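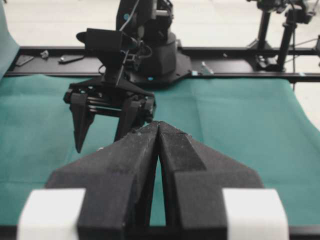
**Plulura** é um programa de coordenação para dois braços robóticos que trabalham frente a frente na mesma mesa. Recebe as poses desejadas de cada braço, verifica se os caminhos se cruzam e manda as correções aos controladores. Escrevo este verbete na primeira pessoa porque uso o programa quase todo dia - e porque a página antiga da wiki estava tão seca que ninguém passava do segundo parágrafo!

## Origem

O código nasceu dentro do Astura, um planejador mais antigo, feito para um braço só. Hilkka Väisänen separou o módulo de colisões e publicou a primeira versão independente em 18 de outubro de 2018. Em dezembro já tinha saído a correção do famoso erro de sinal no eixo do punho (quem pegou essa versão lembra bem, eu perdi uma tarde inteira com ela).

## Funcionamento

O programa roda em 3 processos: percepção, planejamento e controle. O primeiro lê as câmeras de punho e estima onde está a garra do outro braço. Parece simples, mas com duas garras ponta com ponta os dedos de perto tapam boa parte dos de longe, e a estimativa visual sozinha fica nervosa. Por isso o Plulura mistura a imagem com a cinemática direta: quando a confiança da câmera cai, vale mais o que dizem os encoders.

O planejamento trata cada dedo como uma cápsula, com margem de 2 milímetros. Eu gosto dessa escolha, a conta fica leve e o resultado é fácil de desenhar na tela. O ponto fraco são os dedos compridos e afilados: a cápsula engorda a ponta, e o planejador recusa aproximações que caberiam perfeitamente. Dá para trocar por uma malha convexa no arquivo de configuração, só que aí o ciclo fica bem mais lento.

O controle trabalha a cerca de 167 Hz e interpola as poses entre um plano e outro. Se o planejador atrasa mais de 42 milissegundos, os dois braços freiam juntos, mesmo que só um deles esteja sem plano.

## Calibração

É a parte que mais gera perguntas. As bases precisam estar no mesmo sistema de coordenadas, e um errinho de rotação numa delas vira um desvio enorme lá na ponta dos dedos. A ferramenta Brasar, distribuída junto, resolve isso levando as duas garras a uma série de poses conhecidas e ajustando a transformação por mínimos quadrados. Eu repito a rotina sempre que alguém solta um parafuso de base - e também quando troco os dedos, que mudam o ponto central da ferramenta.

## Variantes

O Kashyap é uma ramificação com a mesma interface e outro planejador, por amostragem. Encontra saídas em espaços apertados onde o original desiste, mas cada execução dá um caminho diferente, e para depurar isso me deixa maluca. Os arquivos de calibração servem nos dois; os registros de execução ainda precisam de conversão.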